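Sourdough Questions, Answered (as best I can!)

I get the same handful of emails about my sourdough sandwich loaf pretty much every week, so I finally sat down with a big mug of tea and put them all in one place. If yours isn't covered, leave it in the comments and I'll get to it, usually after the kids' bedtime.

What flour do you use?

Mostly Widmer bread flour, the plain white one, with a scoop of their whole wheat thrown in for flavor. I've also made this loaf with whatever was on sale and it came out just fine (a little flatter, maybe). Please don't go ordering something fancy on my account. If all you have is all-purpose, hold back a splash of the water and see how the dough feels before you add the rest.

My starter smells like nail polish remover. Is it dead?

Nope, it's hungry! Mine does this every time I forget it at the back of the fridge. Pour off any dark liquid, scoop out most of what's left, and feed it twice a day until it perks up and smells like yogurt again. If you see pink or orange streaks or anything fuzzy, that's different, and you should toss the whole thing and start over.

How much dough does the recipe make?

It comes to around 800 grams, and that fills my 9 by 4 inch Dunix pan with a nice dome on top. I've had that pan forever and it has a dent in one corner, so all my loaves have a dent in one corner too. If your pan is wider you'll get a shorter slice, but it still makes great toast.

Do I have to knead it?

Not really. I do four rounds of stretching and folding during the first couple of hours, whenever I happen to walk past the bowl. Wet your hands first or you'll be wearing half of it. The first round always looks like a shaggy mess and I still get a tiny flicker of panic, but by the third it's smooth and bouncy and I feel like a genius.
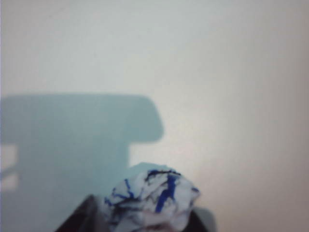
How long should the dough rise?

Ugh, I wish I could give you a number. In July my kitchen is so warm that dough I mix after breakfast is ready to shape by lunch. In winter the same dough sits there sulking until dinnertime. Go by how it looks: puffy, a bit jiggly, with a few bubbles around the sides. A straight-sided container helps a lot, and you can put a rubber band around it to mark where you started.

Can I leave it in the fridge overnight?

Yes, and I almost always do! Shape it, tuck it into the pan, cover it, and let it finish on the counter until it's nearly at the rim. Then into the fridge it goes. I bake it straight from cold around 7 in the morning, and it gets a tangier flavor that my husband claims he can't taste.

Why is the middle gummy?

Either it came out too early or you cut it too soon (I've been guilty of both, often on the same day). Let it cool all the way before you slice. I know. It's torture.

Can I use a stand mixer?

Sure. I have a Plereck I got secondhand, and I run it on low for a few minutes with the dough hook. Skip the first two rounds of folds if you go that way.

Does it freeze well?

Beautifully. Slice it first, put it in a freezer bag, and toast it straight from frozen. I like the Tenditz bags with the slider, but any will do.

Can I add seeds or raisins?

Go for it! Add them at the second fold so they spread through the dough. Soak raisins for a bit beforehand and drain them really well. My cinnamon raisin version is in the recipe index under breakfast breads, and the comments there have a lot of good swaps from readers, including one with dried cherries that I'm making next.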